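Cunier Opens Second Paper and Stationery Shop in Arnel

July 28, 2023 - Cunier, the family stationery company from Ruva, is pleased to announce the opening of its second shop, in the center of Arnel. The new shop sells writing paper, notebooks, ink and plain envelopes, which customers can buy one by one or by the box.
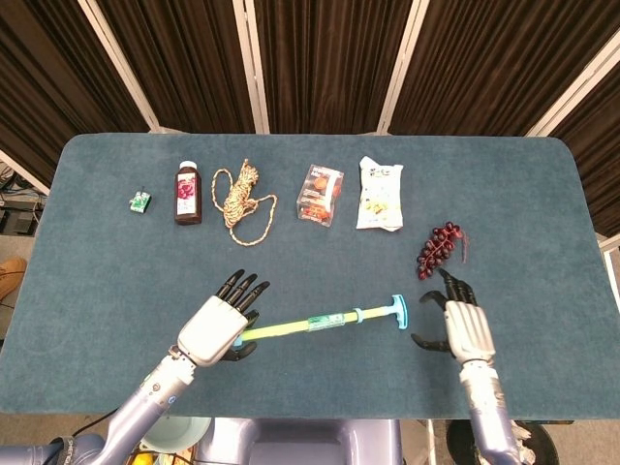 The shop has more than 2,000 articles on its shelves. Many of them come from the Hutsuliak paper mill, which has supplied Cunier from the beginning. For the opening, the mill has made a cream letter paper in two sizes, and it will be sold only in Arnel.

"Our customers from Arnel were asking us for this during many years," the company said. "We are happy that they do not need to take the bus to Ruva anymore."

Visitors who come in July will receive three free envelopes with each purchase of letter paper - one gift per person. Orders by mail will continue to be sent from the Ruva shop.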